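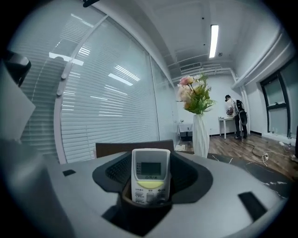 4. Setting the weekly timer

Now for the best bit! Once the timer is set, your Jarman room unit will look after itself, and you can come home to a comfortable house every evening.

Before you start, check that the clock shows the right time (see section 3). The timer follows the clock, so a wrong clock means a cold breakfast.

1. Press and hold MODE on the wall panel until the day starts to flash.
2. Use the arrows to pick a day, then press SET.
3. Choose your start time and press SET again.
4. Choose your stop time in the same way. You can have up to 9 start and stop pairs in a week — plenty for even the busiest household.
5. Press MODE once to save. The panel beeps twice.

Note: If you leave the panel alone for 39 seconds, it goes back to the main screen and your changes are lost. Just begin again at step 1.

Note: To copy one day to the whole week, hold SET after step 4. It's a lovely time-saver, and well worth trying first.

Caution: Do not switch off at the wall while the panel is saving.

Caution: Keep curtains and furniture at least 100 cm from the front of the unit.

Going away in February? Turn to section 5 for frost guard.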